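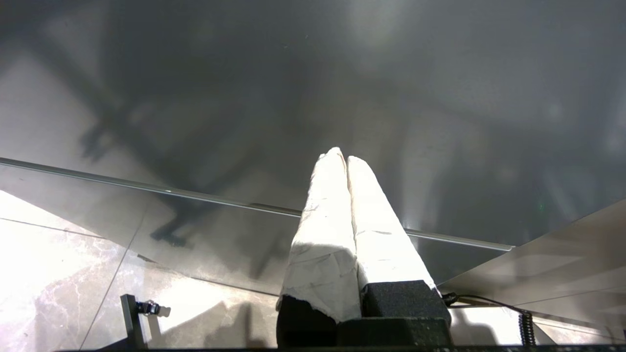
Gripper fingers, white covering on both, black foam at the base.

Birkthorpe Building, Ground Floor and Mezzanine
General Safety Inspection Checklist
Inspection date: August 20, 2026
Inspected by: Noreen Phelan
Accompanied by: Dindo Enriquez (facilities)
Previous inspection: July
Rating key: S = satisfactory, A = action needed, N/A = not applicable, NC = not checked

1. Exits and escape routes

1.1 Exit doors open fully from inside without a key: S
1.2 Exit routes clear to full width: A
Comment: Flattened cartons stacked along the left wall of the rear corridor. Door at the end can be reached, but the clear width is below the marked line. Cartons to be moved to the recycling cage the same day.
1.3 Exit signs lit: A
Comment: Sign over the mezzanine stair is dim on one side. Lamp ordered under the July report, not yet fitted. D. Enriquez to chase.
1.4 Emergency lights, function test: S
Comment: Test button held for 30 seconds at each fitting. Full discharge test is on the annual schedule and was not done at this visit.
1.5 Assembly point sign in place and readable: S

2. Fire equipment

2.1 Extinguishers on brackets, pin and seal intact: S
2.2 Extinguisher gauge in green zone: A
Comment: Unit by the loading door reads low. Tagged and taken out of service. Spare from the store room hung in its place.
2.3 Monthly tag initialed: A
Comment: Mezzanine tags have no entry for July. Felicidad Dalisay confirms the round was done and recorded on paper only. Tags are the record. Please initial them at the time of the check.
2.4 Manual call points visible and not blocked: S
2.5 Fire doors close and latch from any position: A
Comment: Store room door stops short of the latch when released slowly. Closer needs adjustment. Wedge found on the floor nearby and removed. This is the same door reported in July.
2.6 Alarm panel shows normal: S

3. Electrical

3.1 Panel doors shut, clear space in front: S
3.2 Breakers labeled: A
Comment: Labels on the Bermont sub-panel are handwritten and faded. Position 7 has no label. Not to be labeled by guesswork; circuit to be traced by the electrician.
3.3 Cords free of cuts, crushed sections and taped repairs: A
Comment: Floor fan in the packing area has tape over the cord near the plug. Fan withdrawn. A taped cord is a failed cord under this checklist whether or not the conductor can be seen.
3.4 Extension cords in temporary use only: A
Comment: One cord behind the break room refrigerator has been there since before the last inspection. Dalva Arruda has asked for a wall outlet. Request supported.
3.5 GFCI outlets trip and reset: S
Comment: Break room, both washrooms, janitor's sink.
3.6 Outlet and switch covers intact: S

4. Floors, stairs and ladders

4.1 Floor surface even, no loose edges: A
Comment: Threshold strip at the loading door has lifted at one end. Screw missing. Temporary marking applied.
4.2 Stair treads and nosings secure: S
4.3 Handrails firm along full length: S
4.4 Spill kit stocked and in marked place: S
4.5 Ladders, feet and spreaders sound: A
Comment: Takora stepladder has a worn rubber foot on the rear left. Remove from use until replaced. Matching feet are sold by the ladder supplier; do not fit parts from another model.
4.6 Ladders stored chained or hung: S

5. Storage and racking

5.1 Load signs on each bay: S
5.2 Beam locking pins fitted: A
Comment: Pin missing on the second level of the end bay nearest the office. Bay unloaded during the inspection. Refill only after the pin is in.
5.3 Uprights free of dents and bends: S
Comment: Scrape on the aisle-side upright is paint only. Straightedge shows no gap. Recheck next time.
5.4 Items over 50 lb stored at or below waist height: A
Comment: Boxed floor cleaner found on the top level. Bjartur Blöndal to relocate.
5.5 At least 20 inches between stored goods and sprinkler heads: S

6. Chemicals

6.1 Safety data sheets available at point of use: A
Comment: Binder present. Sheet for the Lumanlan degreaser is missing; the sheet in its slot is for the glass cleaner. Request a current copy from the supplier and discard the duplicate.
6.2 Containers labeled: S
6.3 Acids and bleach products kept apart: S
6.4 Eyewash flushed weekly and recorded: A
Comment: Log is complete up to the last two weeks. Flow was good on both nozzles when tested. Dust caps in place.

7. Welfare and first aid

7.1 First aid kits complete and in date: A
Comment: Office kit has expired eye pads. Packing area kit complete.
7.2 Names of first aiders posted: S
7.3 Drinking water available: S
7.4 Washrooms clean, hot water working: S
7.5 Roof access hatch locked: NC
Comment: Key not at reception. Carry over.

Follow-up

Items 2.5 and 3.4 are repeats and move to priority. F. Dalisay has asked that extinguisher tags be checked on the same round as the eyewash; agreed, starting with the next round. D. Arruda queried the rating for 4.1 on the grounds that the strip was marked. Marking is a temporary control and the rating stays at A until the screw is replaced.

Completed items to be signed off on the office copy with the date and initials of the person who did the work. Return the copy to N. Phelan.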